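Whitfield Community Supper Group
Minutes, August meeting
Taken by Salamatu Odoi

Present: Anca Dobre (running things), Casimiro Esteban, Nithin Fernandes, Ebenezer Alhassan, and me. We got going at 6, give or take Nithin hunting for a parking spot.

Last month's minutes

Casimiro pointed out that I had him voting yes on the new banner when he had gone home by then. Sorry, Casimiro! Fixed. Everybody was fine with the rest and Ebenezer moved to accept them.

The supper fundraiser

This took up most of the evening, as I figured it would. Anca talked to the folks at Wemavari and they'll match whatever we bring in, up to $1,000, which got a little cheer out of Ebenezer. The money goes to school supply bags again, same as before. We have 108 kids on the list and Anca would like the bags packed before the supper so people can see them on the stage - I said I'd rather have them packed after, when we know what we've got to spend. We went back and forth on this for a good while. In the end we voted and it came out 3 to 2 for packing before. I was one of the two and I'm only a tiny bit sore about it.

Menu is burgers. Casimiro made his yearly pitch for chili and his yearly pitch was turned down. Nithin will ask the bakery for a price on sesame buns and plain ones, and we'll decide on the split once we see the numbers. Lettuce and tomato on every burger unless you ask for it without. Ebenezer wants onions on the side and not on the serving line, after all the complaining last time, and I think he's right. 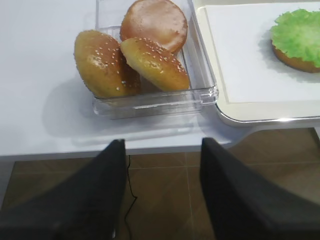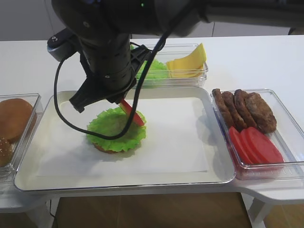
Tickets: Anca would like to keep the price where it is. Nithin thinks we could go up a dollar and nobody would blink, but then he admitted his own mother would blink, so we're leaving it alone. Kids under six still eat free. Tickets will be at the library desk and at Stelloso, where they've kindly let us put a jar by the register again.

Music came up. The Clonasness fiddle group has offered to play for their supper, literally, and we all said yes before Anca finished reading the email. They need two outlets and a spot out of the sun. I'm to write back and ask how many of them are eating.

Town permit

Ebenezer went down to town hall on Tuesday with the form for using the green. They want a drawing of where the tables go, and they want to know where cars will park, which the old form never asked. He has the drawing done (it's a nice one, he used a ruler and everything) and needs somebody to walk the back lot with him and figure out the parking. Casimiro said he'd go. If it rains we move into the hall, and Anca has already put our name down for it.

There was some talk about whether the side street should be closed off during the supper. I'm for it, what with all the little ones running around. Casimiro worries about the people who live on it and how they'd get home with groceries. We agreed to knock on doors and ask them before we say a word to the town. Nithin and I will split up the houses.

Thank-you awards

We've been meaning to do this forever. Anca would like to hand out two certificates at the supper, one to a kid and one to a grown-up, for doing something good for Whitfield this year. Names can go in the box at the library or be told to any of us. Ebenezer asked if group members can be nominated and the answer was a pretty loud no. He says he was asking for a friend.

Odds and ends

The big coffee urn is leaking from the spigot again. Casimiro will take a look and if it needs a part he can buy it and bring the receipt.

Whoever has the green tablecloths, please check your closets. We had them at the spring cleanup lunch and I haven't seen them since.

Nithin asked if we could start sending the minutes by email instead of pinning them up. I can do both. Give me your address if I don't have it, and please write it clearly.

To do before next time

Anca - write to Wemavari and say yes to the match, order the bags
Nithin - bun prices, his half of the doors
Ebenezer - parking plan, get the form back to town hall
Casimiro - walk the lot with Ebenezer, coffee urn
Me - fiddle group, my half of the doors, posters for the library and Stelloso

We wrapped up a little after 8. Next meeting is the same room, and Casimiro is bringing the snacks.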